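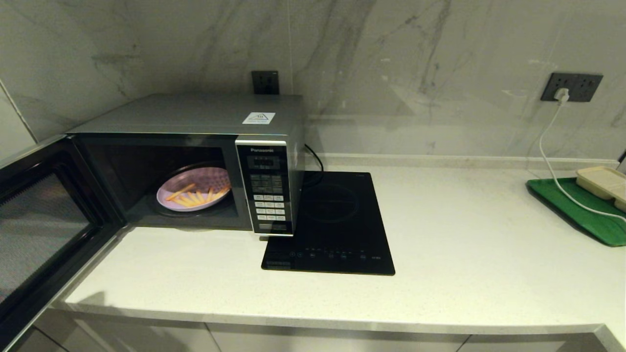

Our robotics club has spent two whole terms trying to teach a robot to warm up a plate of chips, and I'm going to tell you how a robot learns a job like that, because I get asked about it more than anything else. You might think it would be easy. You open a door, you put a plate in, you shut the door, you press a button. But try to imagine you have never seen a kitchen before. You don't know what a door is. You don't know that the purple-rimmed plate is a thing you can pick up and the counter is a thing you can't. You don't know which parts of the microwave are buttons, and there's a whole block of number keys with rows of darker buttons above them, and one wide one right at the bottom. Which one would you press? A robot starts off knowing even less than that.

I'm Maëlys, and I help run the club at Sarnwood. There are two of us called Maëlys, which causes no end of muddle, so I'm Maëlys G. and the other one (Maëlys Mallet, she's twelve and very good at wiring) is Maëlys M. Our robot is called Inik. Yeison picked the name and has never told us where it came from.

What does a robot actually see?

When you look at a kitchen, your brain does a huge amount of work without asking you. You see a microwave and you think "microwave". A robot with a camera gets a big grid of tiny coloured dots, called pixels, and every dot is just some numbers. One number for how red it is, one for how green, one for how blue. That's all! There isn't a number that says "this bit is a chip".

So the first thing a robot needs is a way to turn dots into things. We do this by showing the computer lots and lots of pictures and telling it what's in them. This is called labelling, and I won't lie to you, it's a bit dull. You draw a line around the plate and type "plate". You draw a line around the door and type "door". Then you do the next picture. Our club has labelled 3,351 pictures so far, and Anatole did so many that he started dreaming about doors.

After enough pictures, the computer begins to guess for itself. The early guesses are terrible. Ours once decided that a jumper on the back of a chair was a plate. But every time it's wrong, the program changes its numbers a tiny bit, and the next guess is usually a little better.

Try it at home: be the camera

Get a piece of paper and draw a grid on it, 16 squares across and 16 squares down. Now choose something simple, like a mug, and colour in the squares to make a picture of it. You can only use one colour in each square, and no half squares! Give it to someone who didn't see the mug and ask what it is. If they can't tell, try again with smaller squares. You've just found out why robots like cameras with lots of pixels.

Why doors are hard

A microwave door doesn't come straight towards you when you open it. It swings round in a curve, because one side is fixed on with hinges. You learned this when you were a toddler and you've forgotten learning it. Go and open a cupboard slowly and watch your hand. It goes round, doesn't it? Your elbow moves, your shoulder moves, and you might even take a little step back so you don't get bumped.

Inik has to do all of that with motors. If its hand pulls in a straight line while the door wants to go in a curve, something has to give. In April it was the hand. One of the fingers popped off and rolled under a cupboard, and we needed a ruler and some sticky tape to get it back.

Then there's the question of where the door ends up. Once it's wide open, it sticks out in front of the worktop, and now there's a big flat thing in the way that wasn't there a minute ago. A robot that made its map of the kitchen with the door shut will happily drive its arm straight into it. So Inik has to look again after every step — open, look, reach, look, let go, look. It's slow. You could eat a sandwich while you wait, and Yeison often does.

Learning by copying

There are different ways to teach a robot to move. One is to write down every single movement as a list of instructions, which works nicely until somebody shifts the plate a little bit to the left. Then the list is wrong and the robot grabs a handful of air.

The way we like best is called learning from demonstration. That's a grown-up way of saying "watch me, then you do it". One of us does the job with the camera recording, and the computer looks for the pattern. Where was the hand when the door started to move? What did the plate look like just before it got picked up? We do it again and again with small changes, so the plate might be turned, or the chips might be in a different sort of pile, or there might be a tray of something else further along the counter. The changes matter a lot. If you only ever show a robot one kitchen looking one way, it learns that one kitchen by heart and gets completely lost in the next.

We recorded 156 demonstrations for the microwave job. My hands are in quite a few of them and I can tell you I now open microwaves very, very carefully even when I'm on my own.

Try it at home: be the robot

You need a friend for this, and a grown-up nearby if you're in the kitchen. Use a plastic plate and a cardboard box with a flap for a door. Please don't use a real microwave.

One of you is the robot and shuts their eyes. The other gives the instructions, but only these ones are allowed: up, down, left, right, forward, back, grip, let go. Try to get the plate into the box.

Maëlys M. and I needed 50 instructions the first time, and the plate went in upside down. When you've finished, swap over. Then try it again with the robot's eyes open but no talking at all, where the robot just watches you do it and copies. Which was quicker?

What about the chips?

I knew you'd ask. Chips are awkward little things. They're all different lengths, they lie across each other, and they slide about when the plate tips. A robot that carries a plate has to keep it level, and it also has to go gently when it starts and stops. You can test this with a plate of dry pasta. Walk along smoothly and the pasta stays put. Stop suddenly and off it goes!

Inik uses a sensor that tells it which way is down, a bit like the part inside your ear that helps you balance. If the plate starts to tilt, the wrist tilts back the other way. Yannick Arnaud, our other helper, wrote that part of the program, and he has dropped more chips than all of us put together. He says that's what testing is for. I say it's what a dustpan is for.

Safety, which I do have to talk about

Our rule is that a person always has a hand near the big red stop button when Inik's motors are on. Anybody in the club can press it, even if they're new, even if they're not sure, and you never get told off for pressing it. Another rule is that Inik only ever practises with the microwave's power off. Warming food is a job for a person until we're certain about the robot, and we aren't certain yet. Plates can get hot, and metal must never go in. A robot hand with metal fingers has to be well out of the way before that door shuts.

Questions I get asked

Does Inik get bored? No. It doesn't have feelings. It would do the same thing all night if we left it on, but we have to go home for tea.

Can it eat the chips? No, and we don't either after it's been handling them.

Could I make one? You could make a start. Begin with something small that moves one thing, like an arm with a single motor that pushes a rubber off a desk. Amoah, the youngest in our club, built one from lolly sticks and it's brilliant. Get that working, then add another motor. We didn't go near a microwave until our second term.

What's next? The wide button at the bottom. Inik keeps pressing the number just above it, and Anatole is labelling more pictures.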